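Storage and Work Table Layout, Term Project
Higinio Trujillo and Serpil Taşdemir

1. Work table

The layout was reviewed on 3rd September in the Mudier room. The table has a pale blue cloth with a small white flower print. Small items are sorted into a yellow tray at the far end, next to the shelving, so that the reach from table to hook stays short. A dark round side table to the right takes the vase of flowers and keeps the work surface free.
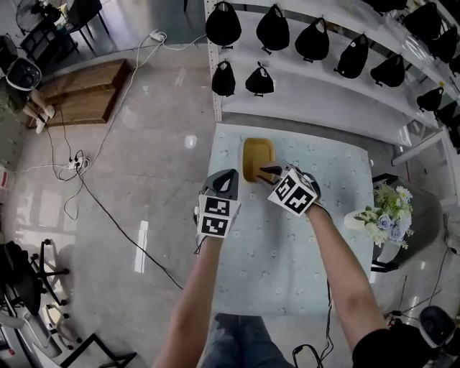

2. Hanging storage

The shelving is white metal. Black items hang from hooks in rows, one level above another – nothing is stacked. Our April plan set the hook spacing at 30 cm. We reduced this to 17 cm after the first fitting, which brought the total cost to 388 dollars.

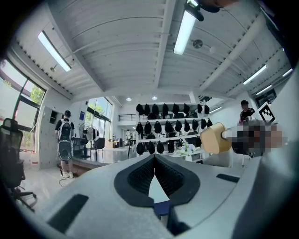 3. Open points

Two changes remain:
Label the hooks by row.
Move the power strips off the tiled floor and closer to the wall – the white cables now cross the walkway.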